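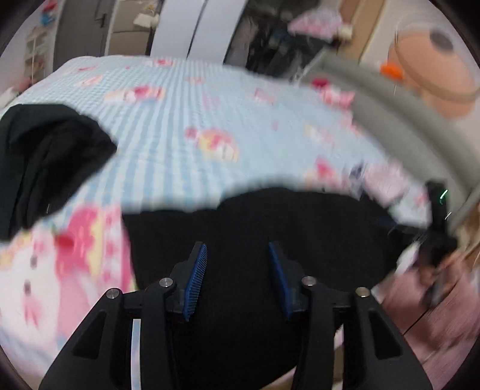 Emiko Ikeda would like future project groups to know that the hardest part of the term was folding. In her closing remarks to the Grinville Robotics Club in December, she reported that her group had expected to spend most of its time on programming and had instead spent it on shirts, blankets and the many ways in which a sleeve can be picked up badly. Members of the other two groups agreed with her, and the discussion that followed ran well past the time set for it.

The Household Tasks Project is now at the end of its first term. It was proposed by Omolara Nnaji, the club's faculty advisor, as a way to bring students into robotics who had not taken part in the annual arena competition. Participants use a hand-held gripper to carry out ordinary chores at home, and the recordings are later used to train a small robot arm in the club workshop. Nine students completed the full term, and all of them have asked to continue.

**Work completed**

The club set itself a goal of 1,500 usable recordings. By the close of the term, 1,572 had been accepted after review. A recording is accepted when the task is finished in one attempt, the fingers of the gripper remain in view and the item being handled can be followed from start to finish. Recordings that did not meet these conditions have been kept in a separate folder, as several students wish to study them for their science fair entries.

Tasks were divided among three groups. The first worked with kitchen items, mainly cups, lids and cutlery. The second worked with books and stationery. The third, led by Emiko Ikeda, took on clothing and bedding. Dark clothing was a particular concern for this group, as the folds of a black garment are difficult to tell apart on a recording. Patterned bedding brought a different difficulty - the software used for review sometimes marked a printed figure on a sheet as a separate object. Ryota Yokoyama wrote a short correction program for the second problem, and it has been shared with all members through the club folder.

Fast movement of the hand was the most common reason for a recording to be declined. The review team has asked that students slow down when turning from one item to the next, and that they pause briefly with the jaws open before each grasp. A revised instruction sheet, two pages in length, will be handed out at the first meeting of the new term.

**Visit to Mulholm**

In November the club was received by the engineering department at Mulholm Technical College. Students were shown the teaching laboratory and were given an afternoon with the department's own arm, which is larger than the one in our workshop and considerably louder. Takeshi Miyazaki presented the club's work to a group of first-year students and answered questions on how recordings are labeled. The college has offered to receive the club again in the spring, and we are grateful for its hospitality.

**Funding and equipment**

The Aoki Education Fund has awarded the project a grant of $3,000 for the coming year. Of this sum, $400 has been set aside for replacement finger pads, screws and cables. The remainder will go toward two additional grippers and a storage drive, the present one being nearly full. Families who wish to see the complete budget may request a copy from the school office.

Students are reminded that grippers taken home must be signed out in the equipment book and returned with the charging cable. Two cables are still missing from the workshop. Loose pivot screws should be reported and not tightened at home, as the joints are adjusted to a set resistance and an overtightened joint affects every recording made afterward.

**Privacy at home**

Several families have asked what becomes of recordings made in bedrooms and other private rooms. All recordings are stored on the club drive, without sound, and are seen only by the review team. Students should let other members of the household know before a session begins and should put away letters, school reports and anything else bearing a name or address. A family may have any recording removed by writing to Ms. Nnaji, and no reason need be given.

**Spring term**

Kanako Yoshida will take over as student coordinator in January. Her first task will be to prepare the club's entry for the Certon Student Robotics Showcase, where the workshop arm is to attempt the folding of a hand towel before an audience. In trials so far the arm has managed the first fold on most attempts and the second on very few. Work on the second fold will resume when the workshop reopens.

New members are welcome in all grades, and no earlier experience is required. Sign-up forms are available outside the workshop and should be returned, with a parent's or guardian's signature, before the first meeting. Meetings begin at 3:30 p.m. and end at 5 p.m. The late bus will run as usual.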